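Lab course: Mobile Manipulation
Session 3, comparing two grippers and two camera positions

Notes by Macario Olvera

In this session we compare the Cropper gripper (two fingers, parallel) with the Cular gripper (suction cup). Both are mounted on the same simulated arm, and the arm stands on the Ulo base. Please do not change the base controller before Wednesday. Fatima Kekana needs the same settings for her group.

What to do

Start the simulator with the living room map. Put the base in the open floor and run the approach script with the head camera. Then repeat it with the wrist camera. For each gripper you make six trials with each camera. Write down the time of the first contact and the final error of the gripper position.

My own test log from July has 1,686 control steps for Cropper and 2,050 for Cular. The difference comes mostly from the slow final approach, which the suction cup requires. Your numbers can be different if you use another speed limit.

About the cameras

The head camera sees more of the room, and localization is more stable with it. The wrist camera is better at short distance, but it loses the target when the arm turns quickly. Mirrors are a known difficulty for the depth estimate, so check the depth map before you trust a grasp pose.

Send the log files and one page of comments.
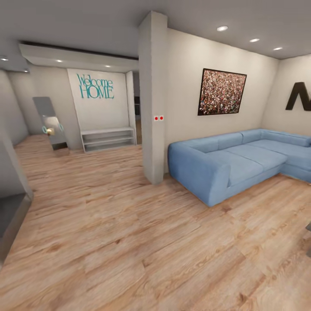
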